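**Screw feeder rate drifts after refilling the hopper, hydrated lime**

Posted by **Loïc Langlois**

We run a single volumetric screw feeder, a Teltach, under a 149 liter hopper. The product is hydrated lime going into a mixing tank. With the hopper more than half full the feed rate holds within 2 percent, and I'm happy with that. Right after a refill it jumps, and it stays high for about ten minutes before it settles again.

We refill by hand from bags when the low level probe trips, which is 5 bags at a time, one after the other. The screw speed doesn't change during any of this. I've checked the drive and the display matches what I measure on the shaft.

The same unit ran fine on limestone powder at our Grarkstead site. Is this a feeder problem or a lime problem? I'd like to know before I ask for money for a loss-in-weight unit.

---

**Mireille Guérin**

It's mostly the lime. Hydrated lime takes in a lot of air when you dump it, and for a while it behaves almost like a liquid. It floods through the screw, so each turn delivers more than you calibrated for. As the air leaves, the bulk density goes up and the flow calms down. Limestone powder is usually coarser and lets the air go faster, so you probably never saw it at Grarkstead.

Things I would try, cheapest first:

- Raise the low level probe so you refill with more material still in the hopper. The old product above the screw acts as a plug.
- Put in one bag at a time and wait a few minutes between them.
- Check the vent filter on the hopper lid. If it's blinded, the air has nowhere to go except down the screw.
- Ask the supplier about a screw with a center rod or a smaller pitch. An open spiral is the worst choice for a powder that floods.

Do the catch samples again after each change, and only change one thing at a time. I take 32 samples of one minute each, starting before the refill and running until the rate is flat. Weigh them and plot them. Ten samples won't show you where it settles.
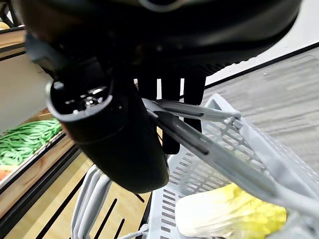 Also look at the agitator if you have one. If it runs at full speed all the time it keeps stirring air into the bottom of the hopper. On ours, at the Zarnanby plant, slowing it down did more than the new screw did.

A loss-in-weight feeder will not cure flooding by itself. Most of them switch to fixed speed during the refill, so for those minutes you're back to volumetric feeding anyway.

---

**Hoarau**

had this with fly ash. we put a slide gate on the outlet and shut it for refills, opened it again after a quarter of an hour. you need enough in the tank to cover the gap

---

**Loïc Langlois**

Thanks both. The vent filter was caked solid, so I've ordered a new one. I'll move the probe up in November when we're down for cleaning. No agitator on this one, only a vibrator on the cone, and I can put that on a timer.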